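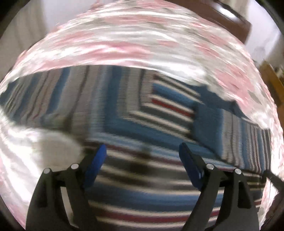 衣替えは押し入れが小さかった時代の習慣で、今の家ではもう要らないのではありませんか、という質問を、前の会の終わりに受けました。私はそのとき、うまく答えられませんでした。日本語が急に出てこなくなり、「はい、そうかもしれません」と言って、帰りの電車の中でずっと考えていました。今日の話は、その返事を少し長くしたものです。

6月
話し手用メモ：ヘルッタ・ヌルミ

一　はじめのあいさつ

名前と、ウロフで生まれたことだけを言う。経歴は配った紙に書いてあるので、読まない。

ウロフには衣替えという言葉がありません。冬が長いので、厚い服は一年中、廊下のフックに掛かっていました。夏の朝でも、井戸のそばは冷えることがあります。ですから母は、セーターをしまうという考えをあまり持っていませんでした。しまうのは、もう小さくなって着られない服だけでした。

日本に来た最初の6月、職場の人たちがある朝みんな薄い色の服になっていて、私だけが灰色の毛のカーディガンを着ていました。だれにも何も言われませんでしたが、私は昼休みにそれを脱いで、かばんに入れました。午後は冷房が強く、とても寒かったです。

（笑いが出たら少し待つ。出なくても、急がないで次へ行く。）

二　「替える」という字について

衣替えの「替える」を、私は長い間「変える」と書いていました。先生に直していただきました。「変える」は同じものが違う様子になること、「替える」は一つを下げて別のものを出すことだと教わりました。私の理解が完全かどうか、自信はありません。会場に国語にくわしい方がいらっしゃったら、後で教えてください。

けれども、この字の違いは、私には大事でした。服を替えるとき、冬の服はなくなるのではなく、順番を待っています。待つ場所が必要です。そして、待っている間にどう過ごすかで、秋に出したときの顔が違います。

（「顔」という言い方でよいか、前日にもう一度たしかめる。）

三　しまう前にすること

ここは実際の手順なので、ゆっくり話す。メモを取る方が多いところです。

毛の服は、着た後に汚れて見えなくても、洗ってからしまいます。襟と袖口に汗と皮脂が残っていて、夏の間に黄色くなるからです。虫もそういうところを好みます。私は一度、気に入っていた緑のベストを洗わずに箱に入れ、秋に脇の下の穴を見つけました。指が入る大きさでした。

洗い方は、服の内側についている表示に従ってください。手洗いができるものなら、ぬるい水に中性の洗剤を入れ、押して、持ち上げて、また押します。こすると縮みます。脱水は短くします。私は洗濯機で一分もかけません。

干すときは、広げて平らに置きます。ハンガーに掛けると、水の重さで肩が出て、丈が伸びます。風呂のふたの上にタオルを敷いて、その上に置く方法を近所の人に習いました。裏まで乾くのに、梅雨の間は2日かかります。急いでしまってはいけません。表面をさわって乾いていると思っても、脇の縫い目のところが湿っていることがあります。

たたみ方については、よく聞かれますが、私は決まった形を持っていません。箱の幅に合わせて袖を後ろへ折り、あとは折り目が少なくなるようにします。縞の模様のものは、たたんだときに縞がそろうと気持ちがよいですが、そろわなくても服には関係がありません。
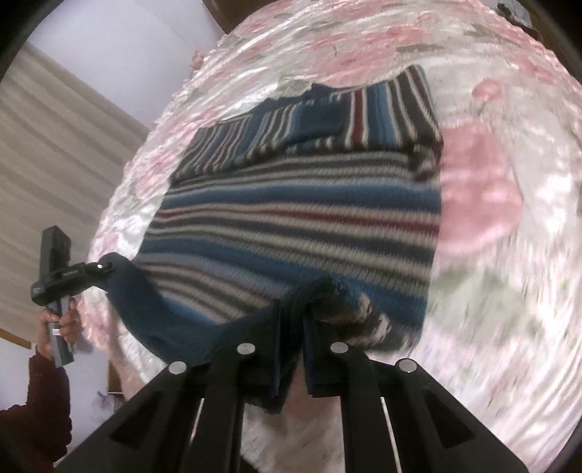 四　待つ場所

押し入れの上の段と下の段では、湿り気が違います。下のほうが湿りやすいので、毛と絹は上に、綿は下に置くとよいと言われています。私の部屋には押し入れがなく、奥の浅い棚があるだけです。そこで箱を買いました。ゾコラという布の箱で、3699円でした。容量は40リットル近くあり、横に小さい窓があります。高いと思いましたが、もう四回の夏を越して、まだ形が崩れていません。

（値段を言うと会場から「高い」と声が出ることがある。否定しないこと。高いです。）

防虫剤は、箱の底でなく服の上に置きます。においの成分が上から下へ降りるためだそうです。種類の違うものを一緒に入れると、溶けて服にしみがつくことがあるので、一つの箱に一種類と決めてください。袋の裏に書いてある期限は、字がとても小さいので、私は買った日に太いペンで書き直しています。

詰めすぎないことも大切です。手を差し込んで、楽に動くぐらいがよいです。これは祖母の木の箱でも同じでした。祖母はルシクという村の人で、箱の中に乾かした草の束を入れていました。草の名前を私は日本語で知りません。辞書で引くと別の植物の写真が出てきます。ですから、名前は言わず、苦いお茶のようなにおいだった、とだけ話します。

五　日を決めるか、決めないか

昔は暦で日が決まっていて、今も学校などでは日を決めているところがあるそうです。私は日曜日に、天気を見てから決めています。朝、窓を開けて、空気が乾いていると感じたら始めます。雨なら次の週にします。次の週も雨なら、その次にします。去年は、そうしているうちに暑くなり、セーターの山の横で汗をかきながら寝ていました。

最近は、五月でも夏のように暑い日があり、十月でも半袖の人がいます。日を決めても、気温が約束を守ってくれません。それで衣替えをやめて、全部の服を一つの棚に掛けている友人もいます。私はその人の家で棚を見せてもらい、少しうらやましく思いました。どの服もすぐに手が届きます。ただ、奥のほうのコートの肩に、ほこりが白くのっていました。

（友人の許可は取ってある。名前は出さない。）

六　前の質問への返事

ここはメモを見ないで話したい。見てもよいが、顔を上げること。

押し入れが大きくなれば、衣替えは要らないでしょうか。場所だけの問題なら、要らないと思います。しかし私は一年に二回、自分の服を全部手に取ります。ボタンがゆるんでいるもの、去年一度も着なかったもの、だれかにもらってお礼の手紙を書いていないものが出てきます。棚に掛けたままでは、私はこれを見ません。怠け者だからです。

去年の秋には、コートのポケットからレイの切符が二枚出てきました。レイは川沿いの小さい町で、妹と行きました。帰りのバスが来なくて、けんかをしたところです。妹に電話をしたら、けんかのことは覚えていないと言われました。妹はパンの店のことだけ覚えていました。

ですから、質問をしてくださった方には、要らない家もあると思いますが私の家では続けます、とお答えします。

七　時間が余ったとき

毛玉の取り方の話をする。はさみは使わず、洋服ブラシで下から上に浮かせてから取る。電気の毛玉取りは、強く押しつけると生地が薄くなるので、軽く当てる。編み目の大きい服では、取る前に必ず目立たない場所で試す。

カビの質問が出たら、白いものと黒いものを分けて答える。白いものは外で払って、乾いた布でふき、日陰で風に当てる。黒いものは私には取れなかった。クリーニングの店に相談してください、と言う。

終わりの時刻になったら、途中でも止める。次の方の準備があるので、質問は廊下で受ける。箱は見本として一つ持っていき、後ろの机に置く。

関連する記事
・梅雨の部屋干し、風の通り道の作り方
・祖母の木箱を直す
・ウールの手洗いで失敗した話
・羽織るものを一枚だけ残すなら
・古い毛糸をほどいて巻き直す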